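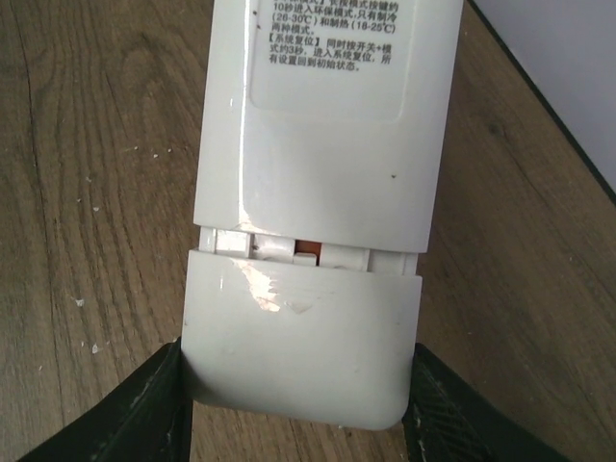
*The back of the air-con remote, instruction label and all.*

## Small things that make a hot room bearable

I love this time of year, but our flat faces south-west and by four in the afternoon the front room is an oven. After three summers of fiddling I've got a routine I'm really pleased with, so I've put it all down before I forget the order!

**Shut up early.** Curtains and windows closed on the sunny side before the heat arrives, usually by nine. Light-coloured linings help a lot. I bought plain white cotton and tacked it behind the old curtains with big ugly stitches (you can't see them from the sofa).

**Open up late.** Once it's cooler out than in, open everything, top and bottom if you have sashes. A fan in the window, blowing outwards, pulls the stale air through beautifully.

**Wash the filter.** If you have a wall unit, do this one first! Switch off at the wall, lift the front flap, slide the mesh out and rinse it under a lukewarm tap from the clean side through to the dusty side. Dry it flat in the shade. Ours takes an afternoon. I do it every fortnight in summer and the difference in airflow is lovely.

**Look after the remote.** Take the batteries out in November when you pack summer away, and put a strip of masking tape on the back with the date. If the contacts have gone dull, rub them gently with a pencil rubber. Clean between the buttons with a barely damp cotton bud.

**Don't set it to arctic.** We keep ours at 25 with the fan on low and it's perfectly comfortable. Maite Sotomayor downstairs swears by 26 and a damp flannel.

**Cook cold, or cook early.** I boil 600 g of new potatoes first thing, while the kitchen is still pleasant, and they go into salads for two days. Eggs as well, in the same pan. The oven stays off until the weather breaks, apart from birthdays.

**Bedding.** Linen if you can find it second-hand, otherwise thin cotton that's been washed a hundred times. Fold the duvet away completely, it only tempts you at 3 in the morning.

Next job is the draughty back door, which wants a new brush strip before autumn.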